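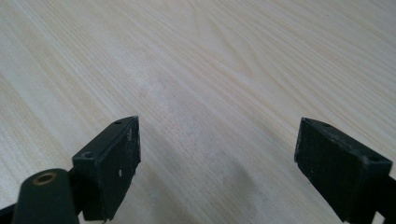
Ticket: table top, pale hazy patch in middle
Site: Wodonville, break room
Opened by: R. Magaña
Status: open, waiting on Grerik

Problem
Light wood table, hazy lighter spot in the center of the top. Grain still shows through it. Doesn't wipe off with a damp cloth. Want to know if it's the finish or the wood before I sand anything.

Background
Table bought used from Manríquez, 2 tops plus legs, $475 for the lot. Other top is in storage, no patch on that one. No paperwork on the finish. Seller thought hardwax oil, wasn't sure. Been in daily use since October.

Log

Monday, 8:10
Wiped with warm water and a drop of dish soap, dried with a towel. Patch looked gone while damp, came right back when it dried. So probably not grease.

8:40
Ran a fingernail over it. Can't feel an edge. Slightly rougher than the rest, or I'm imagining it. Asked the morning shift if anybody set a kettle down, got three different answers.

9:15
Hair dryer on low, kept it moving, nearly ten minutes. Thinking trapped moisture. Maybe a tiny bit better?? Not enough to call it.

11:30
Water drop test. One drop on the patch, one out by the corner. Corner drop beaded up and sat there. Patch drop flattened out and left a dark spot in a couple minutes. Finish is thin or gone in the middle. Leaving it alone til the spot dries.

1:05
Spot dried, no ring. Good.

1:20
Mineral spirits on a white rag, small area. Rag came up faintly yellow, could be old polish. Patch unchanged. Windows open, smells.

2:45
Called Grerik support, on hold forever. Tech says if it's oil I can spot fix: scuff with a gray pad, with the grain, thin coat, buff off, wait overnight. If it's lacquer the oil will just sit on top and go sticky and the whole top has to be done. He wants a test on the underside first. Fair enough.

3:10
Flipped it with Rutilio's help (typing this on his login, sorry). Underside has the same color and grain, no wear at all. Dabbed acetone near the leg bolt. Didn't soften, didn't get tacky. So not lacquer I think. Sent that to Grerik, waiting on a reply.

Do NOT
- use the blue spray cleaner on this table. Vorkell wipes are out too untill we know what the finish is
- put hot mugs down in the middle
- sand it. Veneer or solid still not confirmed

To do
Get gray pads, and 200 ml of clear oil if Grerik says go. Do the underside first and let it cure, then compare. If it matches do the patch and feather it out wide so there's no hard line. If it dosen't match, swap in the other top from storage and this one goes to the workshop.

Will update when they call back.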